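The Skondau Rack

Helmut Rieger did not believe in the rack. He had believed in a number of things from the Skondau catalog over the years, among them a lemon press and a folding stool, and he had been let down by each of them in turn.

"It holds plates," Kerstin said.

"A cupboard holds plates."

"Wet ones, Helmut."

She had paid 18 for it, plus postage. He had asked her twice what the postage was and she had found something to do in the hall both times.

Their old method was a dish towel spread flat beside the sink, with everything upside down on top of it. The towel got soaked by the second pot and the glasses left rings. Helmut would have said, if anyone had asked him, that the rings were part of washing up. He had grown up with rings.

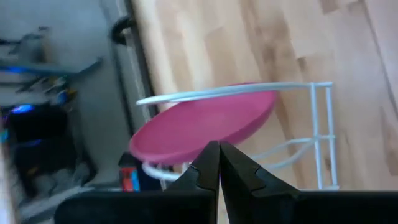 Kerstin's mother had left them the pink plates, and it was the plates, he suspected, that this was all about. There had been a full set once. A few had gone over the edge of the drainer in the Comine apartment, one had been lent to Torben Wunderlich with a cake on it, and what came back from Torben was the cake tin of some other family. So now the pink ones were to be treated like museum pieces. Kerstin put the white rack on the table and stood a plate in it, and the plate promptly leaned. Helmut bent down until his eyes were level with the wood. A plain pink plate, not a flower on it, lying back against the wire like a man in a deck chair.

"It's crooked," he said.

"It's supposed to be like that. The water runs off."

"Says who?"

"Says the leaflet."

He read the leaflet. It had been translated by someone in a hurry and it promised him a life of calm. It also said the rack would bear 70 plates a day for years, and he wondered who on earth had sat there and tested that, and whether they had been allowed to go home.

On Thursday Wubit Kumsa came up from downstairs to return the stepladder. She was asked for an opinion before she had put it down.

"We had one of those," she said. "It was fine."

"Fine how?" said Helmut.

"You put the plates in it."

"And then?"

"And then they were dry. Where do you want this ladder?"

He didn't think much of that as evidence. Wubit was a polite woman and would have said the same about the lemon press. After she left he took the pink plate out, washed it again though it was clean, and set it back between the wires. He pulled out a chair. Kerstin went past with the laundry and came back without it.

"Are you going to watch it?"

"I'm going to see for myself."

A drop collected on the rim. It hung there for so long that he began to feel he had won. Then it let go and landed on the table, where it made a small dark spot on the wood.

"There," he said. "It drips on the table."

Kerstin fetched the old dish towel, folded it in half, and slid it under the rack. She didn't say a word. Helmut looked at the towel for some time.

"So we still need the towel," he said.

"Yes, Helmut."

He nodded, satisfied, and went to get the other plates.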